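Narville Family History Society
Minutes, June 20, 2023

Present: Rangi Rutherford (chair), Jae-in Moon (minutes), 5 others. Apologies taken as read.

1. Last minutes. Passed. One fix: Trevaskis has one k, not two.

2. Trevaskis letters. Box now sorted by year. Rangi has read up to the move to Narville. Two letters name a sister, Ada, not on our tree. Married name could be Woser, handwriting bad. Jae-in to check the parish marriage book before we add her. Do NOT put her online yet.

3. Burial index. 3,375 entries typed up. 492 still need checking against the stones, mostly the north side. Long talk on what to do when the stone and the register disagree on age. Agreed: enter both, note which is which. Old spreadsheet is to be left alone, please work only in the new one.

4. Bedstead Farm. Owner's family happy for us to copy the account book. Can't leave the house. Rangi to set a day. Bring pencils, no pens. Question on whether the "Wm. T." paid in the harvest pages is our William Trevaskis or the cousin. Left open.

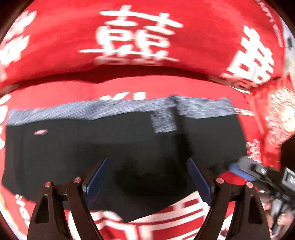 5. Money. $44 spent on acid-free folders, receipt handed in. More needed once the letters are done. Agreed to buy the same kind again.

6. Newsletter. Short this time. Rangi's piece on the Woser mill is in, needs trimming. Still want a obituary or two for the back page, send to Jae-in by end of June.

7. Any other business. Query by mail re a Woser baptism, family thinks Narville, we have nothing. Jae-in to reply and sugest the next parish over. Key to the map drawer still missing.

Next meeting: same room, date to be sent round.

J. Moon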